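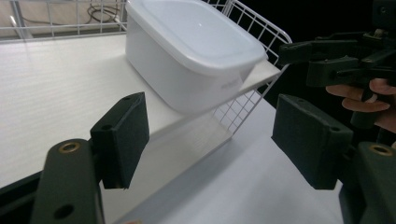 *Photo: Noemi Marino*

August 2022

So I've been trying to cook ahead for a whole month now, and I have opinions! Mostly about beans. I grew up on beans from a can and figured the dried kind were for people with more patience than me, but then the little grocery on Cergate Street (Zuccaro, the one with the green awning) had big bags of borlotti marked down and I bought two without thinking.

First pot was a disaster. I soaked them overnight, boiled them for 60 minutes like the bag said, and they still squeaked when I bit them. My sister told me to keep going, so I gave them another 30 and went to fold towels, and that did it. Soft all the way through, and the broth was so good I drank a mug of it standing at the stove.

Since then I do a pot every Sunday. Half gets eaten that week, on toast or with pasta or just with oil and way too much pepper. The other half goes in the freezer in its own broth, and I leave a good inch at the top of whatever I'm using, after what happened with the glass jar. (We don't talk about the jar.)

I tried a batch with a parmesan rind in it and loved it. I tried one with orange peel and did not, sorry to the lady at Zuccaro who swore by it.

Chickpeas are next, probably in September when I can stand having the stove on that long. If you've got a way to keep the skins from floating off everywhere, please leave me a comment, I'm begging!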